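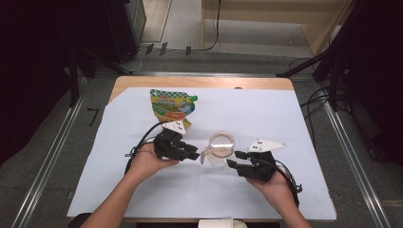
図1 作業台と手持ちグリッパー2台。透明な計量ピッチャーと緑のキャップのパウチ。

Clollard 両手作業データセット(学生プロジェクト版)
README

1. はじめに

このデータセットは、Gramus 工科カレッジのロボット部で、学生が授業のあとの時間に集めたものです。人が手持ちのグリッパーを両手に一台ずつ持ち、机の上の物を動かします。その動きを記録し、あとでロボットの腕に学習させることを目標にしています。

READMEの担当は私、ケレチ・オコンクウォ(Kelechi Okonkwo)です。日本語は私の母語ではありません。部の共通語が日本語なので日本語で書きましたが、わかりにくい文があれば指摘してください。直します。

最初の公開は2018年4月3日です。そのあとの変更は、この文書の「変更の記録」に書きます。

2. 内容

収録したのは108エピソードです。一つのエピソードは、合図の音から始まり、操作する人が「終わり」と言うところで終わります。長さは作業によって違いますが、だいたい一分より短いです。

作業は4種類あります。

pitcher_move
計量ピッチャーを片方のグリッパーでつかみ、指定の位置に置く。取っ手をつかんでも、胴をつかんでもよい。

pitcher_turn
計量ピッチャーを両方のグリッパーではさみ、取っ手の向きを反対にする。

pouch_lift
食品のパウチをつかみ、机から持ち上げて、別の場所に置く。

pouch_beside
パウチをピッチャーの隣に置く。両方の物を動かしてもよいが、最後に二つが触れていないこと。

水や食品を注ぐ作業はありません。最初の計画にはありましたが、指導の先生と相談してやめました。ケーブルが机の上を通るので、こぼれたときに危ないからです。

3. 機材

グリッパーは、部で Eze と呼んでいる手持ち型です。指の部分は黒く、上に白い三角形のマーカー板が付いています。板には黒い小さな点が印刷されていて、位置と姿勢の推定に使います。左と右では板の取り付けの角度が違います。左の板の設定ファイルを右に使うと、軌跡が大きくずれますので、必ず別々のファイルを読み込んでください。

ケーブルはグリッパーから直接出ています。長さに余裕を持たせていますが、手首を大きく回すと引っぱられる感じがあります。この影響は pitcher_turn の軌跡に少し出ています。

机には大きな白い紙を敷きます。木の天板のままだと、部屋の照明の反射が強く、透明なピッチャーの縁が見えにくくなりました。紙を敷いてもまだ難しいですが、前よりは良いです。紙は汚れたら取りかえるので、エピソードによってしわの形が違います。背景を固定と考えるプログラムを書く人は注意してください。

同期と保存には、部で作ったソフト Flamitz を使いました。ソースコードは同じリポジトリの tools フォルダーにあります。

4. フォルダーの構成

episodes/
一つのエピソードが一つのフォルダーです。中に映像、左右のグリッパーの軌跡、指の開きの値、そして notes.txt が入っています。

calib/
カメラと、左右のマーカー板の校正の値です。8月に校正をやり直す予定なので、使った版の名前を自分の記録にも書いてください。

tools/
読み込み、再生、簡単な図を作るためのスクリプトです。

splits/
学習用と評価用の分け方です。同じ操作者のエピソードが両方に入らないようにしてあります。

5. 各フレームの値

time 記録開始からの時間。単位は秒。
left_pose 左グリッパーの位置と姿勢。位置の単位はメートル、姿勢は四元数。
right_pose 右グリッパーの位置と姿勢。書き方は左と同じ。
left_open 左の指の開き。完全に閉じた状態が0、完全に開いた状態が1。
right_open 右の指の開き。
valid マーカーが見えているかどうか。見えていないときは0で、姿勢は直前の値のままです。

四元数の順番は w, x, y, z です。以前、部の中で順番を間違えた人が二人いて(一人は私です)、一週間ぐらい原因がわかりませんでした。ご自分のライブラリーの順番を先に確認することをお勧めします。

座標の原点は机の手前の左の角です。x は右向き、y は奥向き、z は上向きです。

6. 集め方

操作者は4人の部員です。全員が右利きです。記録の前に練習の時間を取りましたが、慣れるまでの速さは人によってかなり違いました。

物の最初の位置は、作業ごとに用意したカードを引いて決めました。カードには、机を区切ったマス目の番号と、取っ手の向きが書いてあります。パウチは柔らかいので、同じマスに置いても形は同じになりません。私たちはこれを直さず、そのまま記録しました。

途中で物を落とした場合も、操作者がつかみ直して続けたときは一つのエピソードとして残しました。notes.txt に「drop」と書いてあります。成功した動きだけを使いたい人は、tools の中の filter_notes を使ってください。

7. 品質の確認

ビンタ・アリユ(Binta Aliyu)とクリストバル・ゴドイ(Cristóbal Godoy)が、全部のエピソードを別々に見て、成功か失敗かを判定しました。二人の判定が合わないときは、チブゾル・バッシー(Chibuzor Bassey)が映像を見て決めました。判定が合わなかったのは、ほとんどが pouch_beside です。「触れていない」の判断は、カメラの角度によって難しいことがあります。

8. わかっている問題

(a) 透明な物の見え方。ピッチャーは後ろの紙が透けて見えるため、物体検出の結果が安定しません。私たちの簡単な検出器では、取っ手だけを見つけて胴を見つけないことがよくあります。

(b) 隠れ。左のグリッパーとマーカー板がパウチの一部を隠すことがあります。パウチが左奥にあるときに特に多いです。

(c) 部屋の背景。机の周りの床、レール、三脚、棚などが映像に入ります。背景を切り取った版は作っていません。

(d) 物の種類が少ない。この版で学習したモデルが、別の容器や別の袋でも動くとは期待しないでください。

(e) 操作者が全員右利きなので、左手の動きは物を押さえる役が多く、左右のバランスが良くありません。

9. 使い方の希望

授業、部活動、研究で自由に使ってください。もとの名前(Clollard)と、このREADMEの場所を書いてくれるとうれしいです。操作者の手が映像に入っていますので、手から個人を特定するような使い方はしないでください。操作者は全員、この条件で公開に同意しています。

競技会に使う場合は、評価用の分け方を変えないでください。変えた場合は、そのことを結果の表の下に書いてください。

10. 変更の記録

版 1.0 最初の公開。
版 1.1 右のマーカー板の校正値を修正。notes.txt の文字コードを UTF-8 に統一。
版 1.2 splits を操作者ごとの分け方に変更。前の分け方は splits/old に残してあります。

11. 連絡先と感謝

質問は、リポジトリの Issues に書いてください。日本語、英語、スペイン語で答えられます。試験の期間は返事が遅くなります。

指導してくださったステリオス・プサラス(Stelios Psarras)先生に感謝します。先生は校正の方法を最初から教えてくださり、注ぐ作業をやめるかどうかの長い話し合いにも付き合ってくださいました。

次の版では、左利きの操作者の記録と、ふたのある容器を加えるつもりです。参加したい部員は、部の掲示板の Clollard の欄に名前を書いてください。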